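About Us

Hi, and welcome to the Millet Robotics Club! I'm Benedita Correia, and I started this thing with my friend Birsen Gökçe after we both got tired of hearing our kids say that robots were only for people who were good at math. We had 5 members at the first meeting, no budget, and a motor kit with half the screws gone. It was great.

These days we're a proper after-school club, open to anyone in grades 8 through 12. You don't need to know how to code. You don't need to own a laptop either (we have loaners, just ask Birsen, and please bring them back charged).

Our big project this year is called Trutine, and it's all about picking things up. That sounds easy until you try to get a machine to do it! The students work with hand-held grippers, the kind you hold and steer yourself, and they practice on ordinary household stuff — whatever is small, slippery, crinkly or a weird shape. Every grab goes in the log. The log is up to 676 entries now, and Catarina Amaral has typed in more of them than anyone, so if you meet her, say thank you.
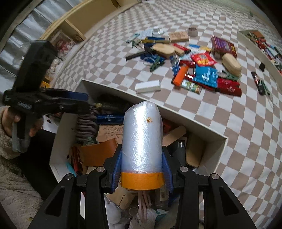
What the kids learn pretty fast is that messy is better. Neat rows of wooden blocks get boring, and a robot that can only handle blocks isn't much use in a real home. So we pile things up, tip them over, mix the big with the little and try again. There's a lot of arguing about the best angle to come in from, and Sofia Cordeiro keeps a page of her favorite failed grabs that's honestly my favorite part of the whole log.

In May we took Trutine to the Starnen Student Showcase for the first time. We entered 2 teams and one of them placed third in the handling round, which had us all screaming in the parking lot like we'd won the World Cup. The other team had a dead battery and learned to pack a spare.

Henrique Peixoto runs the beginner group, and I look after the older students and the snacks. Beginners build a simple claw out of cardboard and string first, then move on to motors whenever they feel ready. Some kids stay with cardboard for months and make amazing things with it!

We meet after school in the Rilel building, second door past the library. Parents are welcome to stay, and you'll probably get handed a screwdriver if you do. Sign-up sheets for the new group are due back by 6/10/25. Siblings can share one sheet, just write both names at the top.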